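Chapter 4
Folding and Storing Everyday Clothes

I learned to fold from my aunt, who ran the linen room at a motel in Warent and had very firm views about sleeves. I was nine, I was hopeless, and she made me do the same jumper over and over until the tea went cold. I still fold her way (mostly!), and it's the way we'll start this chapter.

You won't need much. A bed is my favourite surface – it's big, it's a kind height on the back, and a plain sheet in a pale colour lets you see the edges of a dark top properly. Begin with a long-sleeved top in something soft and thin, because that's the fabric that slides about and teaches you the most. Spread the body out first, find the hem, then bring one sleeve across and leave the other until you're happy with it.

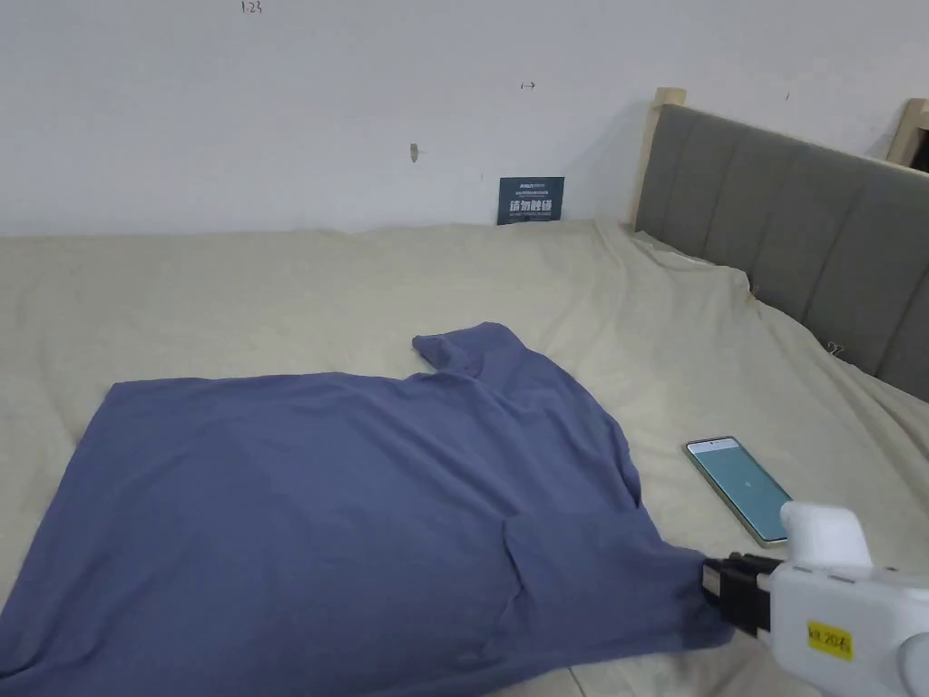

4.1 Sleeves before sides

See how the flatter part of the blue top is the hem end, while the creases run down from the base of the upper sleeve? Go there first. Smooth from the middle outwards with a flat hand, and take hold of each sleeve by its very end when you move it.

Marisol Pruitt, who taught this unit before me, had students fold 2 tops side by side and swap. I'd do the same at home if you can rope somebody in. Keep both tops handy for the drawer exercise in 4.2.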